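Unit 6 handout - Returns handling in small mail-order firms

Read this before the Stinell case. The terms below are used without explanation in the case text and in the November assignment.

## 6.1 Terms

**Return window.** The number of days in which the buyer may send goods back. The policy must state the day the count starts. Order date, ship date and delivery date are all in use, and they give different results for the same parcel.

**Return authorization (RA).** A number issued before the goods travel. It ties the parcel to an order line. A parcel without an RA goes to the hold shelf and is matched by hand.

**Restocking fee.** A charge kept back from the refund, either flat or a percentage of the item price. Original shipping is treated separately.

**Disposition.** What is done with the item after inspection: restock, repack, send to outlet, return to supplier, scrap.

## 6.2 Cost of one return

Cost per return = inbound postage + labor + packaging + loss in value - fee kept

Loss in value is the term students most often leave out. For sealed goods it is close to zero. For wigs, swimwear, earrings and opened cosmetics it is usually the full cost of the item, as these can't be resold after the seal is broken.

Worked case: Ayele ships 1000 orders in a month and receives 43 returns. The return rate is 4.3 percent by order. The rate by item will differ if some orders hold several items and only one comes back. State which rate you are using.

## 6.3 Inspection

Inspection should follow a fixed sequence so that two clerks reach the same disposition:

1. Match RA to order line.
2. Check seal and tags.
3. Check item against the grade sheet.
4. Record disposition, then release the refund.
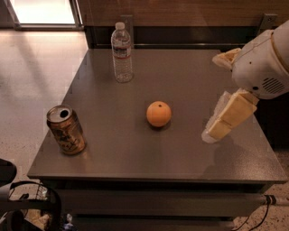 Step 4 is often reversed in practice. Pistano released refunds on the carrier's delivery scan and inspected later, which cut complaints but left no basis for charging a fee on damaged goods. Sokcombe used a mixed rule: orders under $49 were refunded on scan, all others after inspection.

## 6.4 For next session

Compute the cost per return for Stinell under both refund rules. Use the labor rate in Table 2 of the case and assume 300 returns per quarter. Show units on every line.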